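Novelty shirt season, and how to survive it

The winter range at Drunton landed in June, and with it the annual question of how many puns one torso can carry. I counted 53 slogan designs in the catalogue this year. Of those, 34 mention coffee, dogs or being tired. I own 2 of them and I'm not proud, though the tired one is very comfortable.

For anyone ordering through the newsletter group, a few notes from last year's round. Sengar shirts run small. My usual size fitted me like a sausage casing, and the lettering across the front stretched until the joke changed meaning. Votau cuts theirs long and square, good if you are shaped like a fridge. The colour they call heather grey is closer to wet footpath, but it hides gravy well. 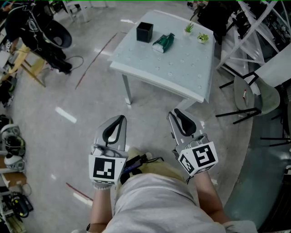 Washing is where most slogans go to die. Turn the shirt inside out, use cold water and keep it away from the dryer. I ignored this with a shirt that said WORLD'S OKAYEST UNCLE and by August I was simply WORLD'S OK UNCLE, a promotion of sorts. Iron around the print, never over it, unless you want your ironing board to be the okayest uncle instead.

A word on ugly jumpers, which Tremance now sells all year for $41. The reindeer one plays a tune when you press its nose. It also plays the tune when you hug someone, lean on a counter or do up a seatbelt – and there is no off switch that I could find. The battery lives in a little pocket at the hem. Take it out before washing, and possibly before leaving the house.

Group orders close at noon on the last day of the month. Put your size, colour and second choice on the sheet, and please check the spelling of any custom wording. Last year's "Grammer Police" shirt is still unclaimed, size large, free to whoever can wear it with a straight face.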